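The Quiet Work Before the Line Starts

Opinion - April 2023

When a company brings robots into a workplace, public discussion turns at once to the number of posts that may be lost. The question is a fair one and deserves a full answer. It has, however, crowded out a second question, which concerns the people who stay and the work they are then asked to do.

At Rollevix, where 366 people are employed on the Tonora site, the sorting and positioning of small parts was for many years a manual task. It was repetitive and hard on the wrists, and few members of staff would wish to defend it. Trials of automated handling began last August. Of the 15 employees first assigned to them, most had spent their working lives at the packing benches.

Their days are now different. They set out pieces, start a run, watch, write down what they saw and set out the pieces again. Management had planned for 1,000 such runs in the opening phase and treated the task as a simple one. Those who carried it out would disagree. 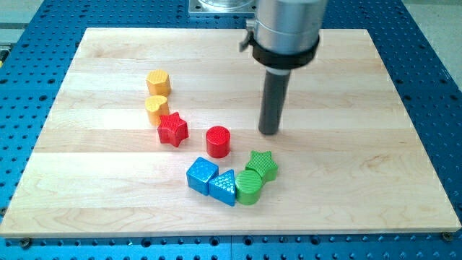

Attention of this kind is skilled work, and it should be paid and graded as such. Fares Fakhoury, who represents the bench staff, has argued that a person who can tell why a run went wrong holds knowledge the company cannot buy with the machine. The present pay scale has no place for that knowledge. It still describes these employees as packers.

There is also the matter of company. The benches were noisy, but people talked across them. A trial cell is usually attended by one person, and several employees have said that they miss the conversation more than they expected to. The Srour plant met the same difficulty and now places its staff in pairs - a modest cost, and in my view a proper one.

Rollevix intends to extend the system to its Katon site next. Before it does so, it should agree new job titles, set aside paid hours for training and give the staff concerned a formal say in how the cells are laid out. These steps should be settled in writing before any equipment is ordered.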